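Descaling Without the Vinegar Smell

Citric acid has replaced vinegar in many home cleaning cupboards, mainly for reasons of storage. A bag of powder keeps for years, takes up little room and has no odor. Muammer Keskin, who mixes small batches for the Holuva refill shop in Karakaya, sells more of it in May than in the whole winter.

His base solution is 100 grams of powder in a liter of warm water. For kettles he halves it. The powder goes into the water slowly, with stirring, until the liquid is clear. Cloudiness after ten minutes usually means hard tap water.
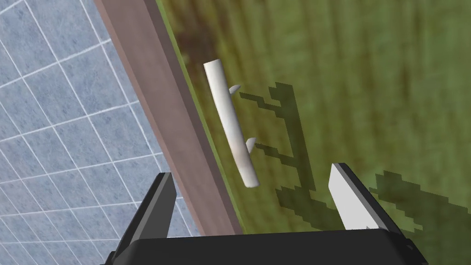
Where it works and where it does not

Limescale is mostly calcium carbonate. Citric acid dissolves it and leaves calcium citrate, most of which rinses away if the solution is not boiled. Above a simmer, the citrate can settle as a second crust that is harder to remove than the first. Faucets, shower heads and glass screens respond well to a 20-minute soak under a wrapped cloth.

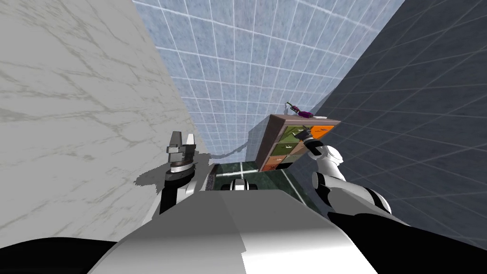
Stone is the main exception. Marble is itself calcium carbonate, and acid etches a polished face within minutes. Rooms that combine materials need the most care: where a white marble wall with faint gray veining meets a blue tiled one, spray meant for the tile will drift onto the stone. Keskin applies the solution by sponge in such rooms and keeps a bowl of plain water within reach. For the marble he uses a pH-neutral soap.

Cement grout is also attacked by acid, though more slowly. Tuncay Polat, a tiler who tests cleaners for the trade newsletter Nuvgate, wets the joints first so that they take up water before the acid reaches them. He limits contact to two minutes and rinses twice.

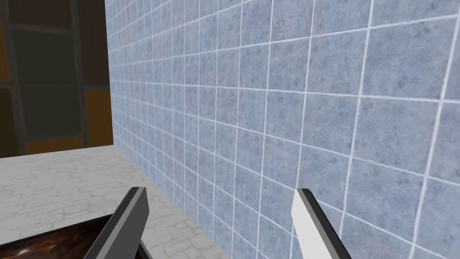 For regular upkeep Polat skips acid altogether and uses a paste of 200 grams of baking soda and enough water to spread, worked in with a soft brush. The two products should not be mixed, as they neutralize each other.

Labeling matters more than the recipe. Each bottle should carry the contents, strength and month of mixing. Diluted citric acid can grow mold, so anything left after two weeks goes down the drain.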